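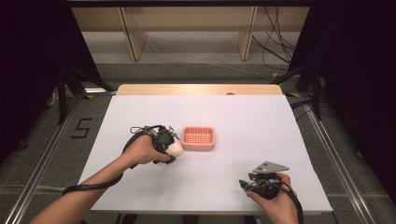
Saboneteira cor de salmão, de fundo vazado, na mesa forrada com papel branco.

Ata da reunião mensal da oficina de sabonetes do Espaço Ginach — julho

A reunião começou às 19h, na sala 7, com chá servido e as janelas abertas, porque o cheiro de lavanda da tarde ainda estava bem forte (e muito gostoso, diga-se de passagem!). A ata anterior foi lida em voz alta e aprovada, com uma única correção: o óleo de coco foi comprado na Traveck e não na Biravwood, como constava.

1. Saboneteiras
Conversamos longamente sobre o modelo que vai acompanhar os sabonetes na feira de Shemweta. A saboneteira salmão agradou à maioria: é retangular, tem borda baixa de cantos arredondados e o fundo todo em quadradinhos abertos, por onde a água deve escorrer bem. Houve quem preferisse uma cor mais discreta, e a conversa se estendeu um bocado, com muito carinho de parte a parte. Ficou decidido encomendar o modelo salmão e pedir à Biravwood o preço de uma segunda cor, para comparar na próxima reunião.

2. Mesa de trabalho
Todos concordaram que forrar a mesa com papel branco grande facilita a limpeza e deixa as peças claras e coloridas mais bonitas de se ver. Pede-se a quem usar a mesa por último que troque a folha e guarde o rolo em pé, atrás da porta — deitado ele amassa, e já perdemos um pedaço assim.

3. Contas
O saldo do caixa é de R$ 513, já descontado o chá. Aprovou-se a compra de 2 rolos de papel e a reposição das forminhas redondas. A compra da balança nova fica para depois da feira.

4. Feira de Shemweta
A montagem da banca começa às 7h. Quem puder levar toalha de mesa, por favor avise no grupo, para não chegarmos com cinco toalhas e nenhuma tesoura, como no ano passado. As etiquetas serão escritas à mão, com o nome do perfume na frente e os ingredientes no verso.

5. Outros assuntos
Foi lembrado que a chave do armário deve voltar para o gancho. Agradecemos de coração a quem trouxe o bolo de fubá.

A reunião terminou às 20h40. Pendente: orçamento da segunda cor de saboneteira.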